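Sosholm town hall gets its upstairs gallery back

19 July 2022

I walked past the town hall on my lunch break today and the side door was propped open, so of course I went in. And it's true, the upstairs gallery is opening again! It shut back in December when the heating pipes gave out over the stairwell, and I'd more or less stopped asking.

The first show is called Flokden, after the old ferry landing, and it brings together 28 works that have been sitting in the town's storage rooms for years. I didn't get to see much of it (the labels weren't up and I was politely steered back toward the stairs), but I did come away with a price list and the hours. Admission is 2 dollars, kids get in free, and it's open Wednesday through Sunday until six. The late Thursday evenings are gone for now, which I'm a bit sad about.

The repair bill came to 57 thousand dollars, a good deal more than the number we heard in the spring. Most of that went into the pipes and the ceiling, and the rest paid for new lights. A local firm, Hokgate, did the work and finished a week behind schedule, so the opening slid from early July to this Saturday at eleven. There'll be coffee on the landing and a short talk on how the storage rooms were sorted out, which took far longer than the plumbing did.

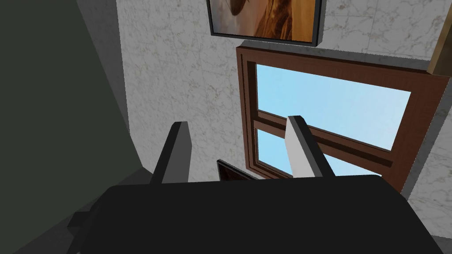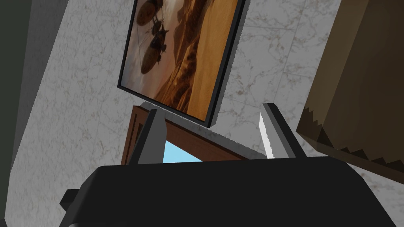
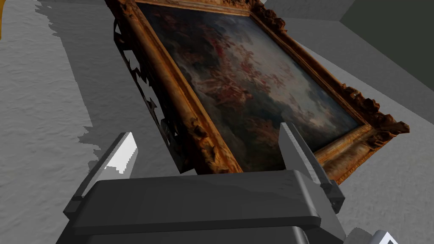 Hsiu-ying Tai wrote to me this afternoon to say she's glad about the opening but would have liked the old Thursday evenings back first. She works until six every day, she says, and so does half her street, and a gallery that closes just as people get off work is going to be full of the same faces all year. She'd happily trade the Wednesday for one late night.

I think she has a point, and I passed it along at the front desk. The answer I got was that the hours will be looked at again in the fall, once they know how many people come. The last show before the closing had about 308 visitors over its whole run, and everybody I talked to would like to beat that.

Parking behind the building is still closed on Saturday for the market, so use the lot by the library or take the bus. The elevator is working again too. Tickets are sold at the door only, cash or card.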